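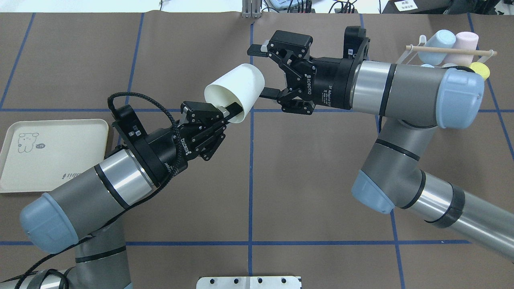
Treltura Manipulation Group, Department of Mechanical Engineering

Figure 3. Two-arm cup transfer. The left gripper holds a paper cup near its rim; the jaws of the right gripper are open.

5.2 Dropped and crushed cups

The handover routine supplied with the Atemard planner is described in its manual as suitable for light, soft objects. Our logs give little support for that. Of 3000 attempted transfers, 1456 ended in a fault, and the planner reported only 36 of these as faults. The rest were marked complete, including runs in which the cup was already on the table.

We first suspected the tape grid used to set starting positions, as Vondráček had argued in October. Moving the start square changed very little. A more likely cause is the release rule. The giving arm opens as soon as the receiving arm reports contact, and a paper wall that bends under a fingertip can produce that report well before there is a firm hold. Donati and Holub prefer to blame timing between the two controllers. We could not rule this out, but we doubt that a delay alone explains the crushed rims.

Raising the contact threshold reduced drops and increased crushing, so we do not regard it as a fix. Nor do we accept the success rate printed by the planner as a measure of anything beyond the planner's own opinion. All rates in Section 6 were scored by hand from video.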